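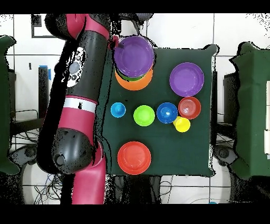

Notebook, dish sorting, June 19, 2023

Okay, long one today, writing it up while the arm cools its heels and before I forget which folder is which.

Main news: we are at 665 good demos for the stacking task. Target for this round was 600-something and then Eusebio talked me into pushing on, so whatever, we pushed on. I threw out 90 from the April batch this morning and I don't miss them. Most of those were mine from the first week of teleop, when I was still yanking the controller like a fishing rod, and you can see it in the joint traces (big spike at the wrist, long pause, another spike). If we train on that the policy will learn to dither just like me, and one of me is plenty.

Layout for today is the one we've been calling "half done." Bowls already partly stacked top left, purple in green in orange, and the rest of the dishes spread out over the green cloth. I like starting from there! The early runs all began with everything apart, and the model got very good at the first move and pretty hopeless after that. Starting in the middle of the job gives it more looks at the later moves without us having to sit through the whole thing every time.

Things I want to remember about the starting positions:

The yellow cup. I keep tucking it in close by the blue and red bowls on purpose, so it overlaps the red one a bit from the head camera. Sugeng says it's mean. It is mean, but the last checkpoint went for the red bowl as if the cup didn't exist, and the only cure I know is more examples where the two are crowded together. Please keep doing this for at least a third of the resets.

Two purples. There's the purple bowl on top of the stack and the purple plate to the right of it, and the old labels just said "purple" for both. Fixed in the labeling tool as of lunch. If you pull an old session and see a bare "purple" anywhere, send it to me, don't guess.

The same trouble is waiting for us with the red bowl and the red-orange plate down at the near side. Under the warm lights they come out nearly the same in the camera. I've been writing "red bowl" and "orange-red plate" in the instructions but Eusebio writes "red plate," and I think we should let both stand. People in a real kitchen aren't going to agree either, so the language side may as well hear it both ways. Can we talk about this at standup?

Gripper approach: coming down at the rim, not the middle. I know the middle looks more natural when you're driving, you just sort of want to drop straight in, but the rim grasps are the ones that held up when we replayed them. I did 100 resets of the stack corner alone last week for this and the difference in the replays was big enough that I stopped doing middle grasps altogether. The plates are a separate headache. The rims are wide and low and I still have to nudge them sideways a little before I can get a finger under. I'm leaving the nudges in the data for now.

Depth is noisy again. Speckle all along the edges of the arm and the table, and a fair amount on the partitions too. It doesn't seem to bother the color-only model, but Grudley (the one that eats depth) gets confused about where the cloth ends. I tried the Skirkovus filter with the default settings and it smoothed out the speckle and also smoothed out half the light blue cup, so no thank you. Going to try it again with a smaller window. If anyone at Haslinger ever answers my email about the sensor firmware I will fall off my chair.

Cables: there's a tangle on the tiles on the left side again, plus the thin ones on the right. I'd like them tied up before the next long session. I stepped on one twice today and lost 2 episodes to dropped frames, both marked bad in the sheet.

Sessions are going into the culalmont folder from now on, new naming, layout first and then operator initials. The old names still load but the loader grumbles at you.

To do, in whatever order:
- relabel the rest of the April sessions for the two purples
- more crowded-cup resets (Sugeng, you offered!)
- Skirkovus with a smaller window, compare on ten episodes
- a layout where the stack is in the wrong order, so it has to take a bowl off before it can go on
- ask Eusebio where he put the spare gripper pads

Training run kicks off tonight on the 665, color only, same settings as last time so we can compare. I'll look at the curves in the morning with coffee.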